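The Basket Is Not the Answer

By Eilif Lunde
August 24, 2024

Every magazine I open in a waiting room tells me to buy a basket. Socks on the floor? Basket. Mail on the counter? Smaller basket. I have lived with this advice for 16 years and I still can't find the tape measure.

My sister-in-law swears by the Jindley method, which sorts a house into 84 kinds of object and gives each one a woven home. She did her whole hallway in July. It looked lovely. Then I asked her for a pen, and we went through seven of those homes before one turned up in her coat.

What bothers me is the step that gets skipped. Before a thing goes into a basket, somebody has to pick it up, flatten it, and decide whether it gets folded or just dropped in. With a shirt, fine. With a limp bit of cloth that has no obvious corners, I'm less sure the folding earns its keep. 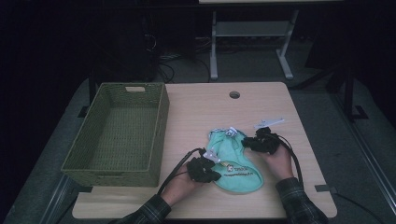

Mint-green cloth, still crumpled, with the basket empty beside it.

I did try. I folded everything in the Otik catalog's approved thirds for a month, dish towels included. By the second week the bottom layer was stuff I never touched - and the top layer was the same four towels going around and around.

A drawer would have done that for free. Mine came with the house, sticks in damp weather, and has never once asked me to label it.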